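Halima Ajayi has over 80 mugs, and she would like it known that she bought only three of them.

"The rest arrived," she says. "You run a tea room, people assume you're short of cups."

The tea room is Murnar, open until 2 most afternoons, and the mugs are what regulars come to argue over. Enamel or china? Hooks or shelf? Ajayi favours enamel, on the grounds that she drops things. Her business partner, Gregor Baird, favours a mug tree, on the grounds that he bought one.
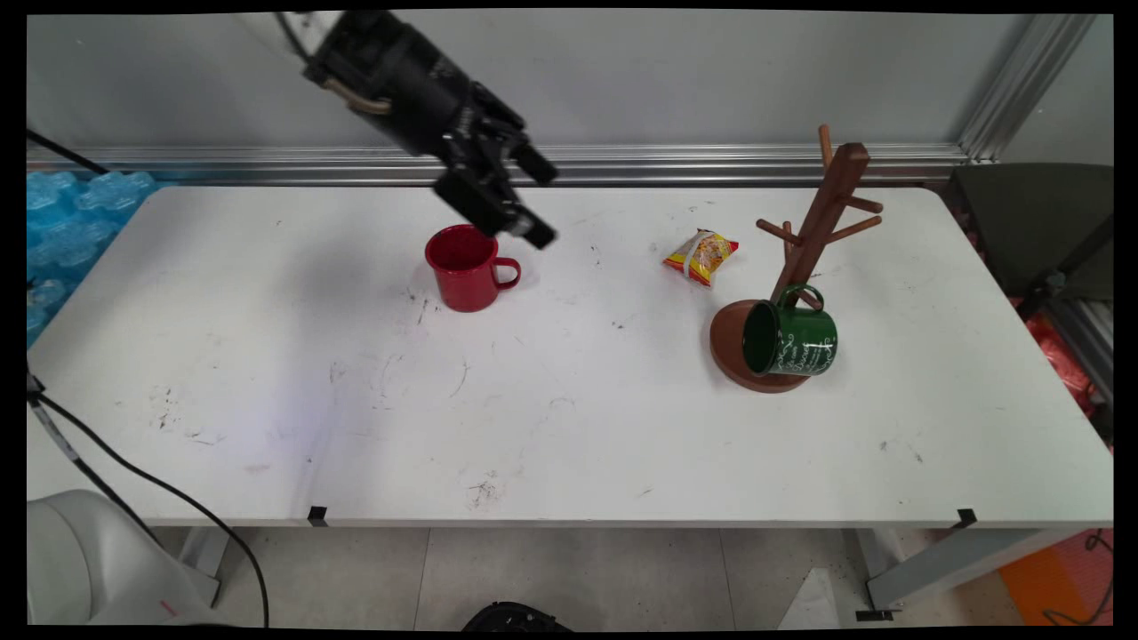
"A tree is a lovely idea if you own four identical mugs and never drink out of them," Ajayi says. "Put a big green one on a low peg and see how you go."

Baird, reached by phone, calls this slander. "It's wood, it has pegs, it's been doing the job for centuries. She hangs them like she's throwing quoits."

They do agree on colour. Red for builder's tea, green for anything with leaves floating in it, and white for customers who complain. I ask which one I've been given.

Ajayi looks at my cup, which is white, and offers me a biscuit.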